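**Portemanteau sur pied et ventilateur dans la même petite pièce : lequel déménage ?**

Posté par **Honeylyn Padilla** le 8 septembre 2020
Rubrique : Aménagement / Petits espaces

Bonjour à tous,

J'ai une pièce de 9 m² que l'agence appelait « bureau ou chambre d'appoint », ce qui veut dire que l'un exclut l'autre. J'ai choisi le bureau. Elle contient donc un bureau, une chaise, un ventilateur sur pied et un portemanteau en métal, modèle Lindent, hérité de la locataire précédente, qui a dû juger plus simple de déménager sans lui. Je la comprends un peu mieux chaque mois.

Mon problème : le ventilateur et le portemanteau veulent le même coin. C'est le seul endroit qui ait à la fois une prise et assez de place pour un pied rond. Si je mets le portemanteau devant, mes vestes reçoivent tout l'air et moi rien. Si je mets le ventilateur devant, il faut le contourner pour attraper un manteau, et j'ai déjà emmené une manche dans la grille. Enfin, contre la grille. Le manteau va bien.

Il y a un tuyau apparent qui court en haut du mur de gauche. Mon frère me dit d'y suspendre des cintres et de jeter le portemanteau. Est-ce une idée sérieuse ou une idée de mon frère ?

Précisions : location, donc je ne perce pas. Murs blancs, et l'état des lieux les décrit comme « parfaits », avec une signature en dessous. La mienne.

Merci d'avance.

---

**Flesolwood** (2257 messages)

C'est une idée de votre frère.

On ne suspend rien à un tuyau apparent dont on ignore ce qu'il transporte. Eau, chauffage, simple gaine électrique, peu importe : il est tenu par des colliers prévus pour son poids à lui et non pour trois manteaux d'hiver. Un cousin a fait ça en mars avec une housse à costume. Il connaît maintenant très bien son assureur.

Pour le reste, dans l'ordre :

1. Le ventilateur garde la prise. On ne fait pas traverser une petite pièce à une rallonge pour faire plaisir à un meuble.
2. Le portemanteau se met à côté du ventilateur, en retrait, jamais devant. Laissez au moins 20 cm entre la grille et le premier vêtement.
3. Si votre ventilateur oscille, lancez-le à vide et regardez jusqu'où va la tête avant de décider de la distance. Tout le monde saute cette étape.
4. Chargez les crochets en les équilibrant. Tous les manteaux du même côté et le pied finit par se coucher, en général la nuit.

Et triez. Sur un portemanteau, on accroche ce qu'on porte cette semaine. Le reste est une penderie qui s'ignore.

---

**clumach_du_67**

perso j'ai viré le portemanteau et je pose tout sur la chaise, ça marche très bien sauf pour s'asseoir

sinon un crochet sur la porte ??

---

**Honeylyn Padilla**

La porte est coulissante. Mais merci, la méthode de la chaise est déjà en production chez moi.

@Flesolwood : le mien oscille, oui. J'ai fait le test et il balaie nettement plus large que dans mon imagination. Le bureau est dans le chemin aussi, ce qui explique pourquoi mes factures se retrouvaient par terre alors que j'accusais la fenêtre.

---

**Alcantara**

Même configuration ici, au frère près. J'ai vécu deux étés avec le portemanteau planté au milieu du passage avant d'admettre que c'était lui, l'intrus.

Ce qui a fini par tenir : le ventilateur à gauche, le portemanteau noir juste à sa droite contre le mur blanc, et le bureau plus loin, contre le mur également. Le ventilateur souffle vers le centre de la pièce et les manteaux restent en dehors. Je bloque l'oscillation la journée, je la remets le soir. Les gros manteaux passent l'été ailleurs, sinon le portemanteau prend le double de sa largeur.

Chez moi aussi un long tuyau blanc court en haut du mur de gauche. Je n'y accroche rien. Au début on ne voit que lui, ensuite on l'oublie, puis on reçoit quelqu'un qui demande ce que c'est.

Pour les factures volantes : rien de léger sur le bureau. J'y laisse une tasse, un cadre et une boîte noire à intérieur rouge. La boîte avale les papiers, et je dois l'ouvrir une fois par mois avec un certain courage.

Pour le parquet, collez des patins en feutre sous le pied du portemanteau avant de faire vos essais. J'ai passé 20 minutes à pousser le mien d'un coin à l'autre et c'est le parquet qui s'en souvient.
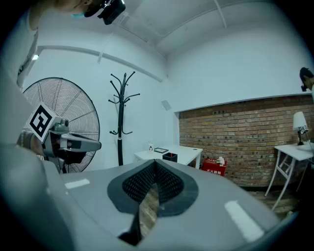
Dernière chose, si votre Lindent penche un peu, resserrez la tige centrale avant d'accuser le sol. Le mien tournait d'un quart de tour à chaque écharpe, et je l'ai calé avec du carton pendant des mois pour rien.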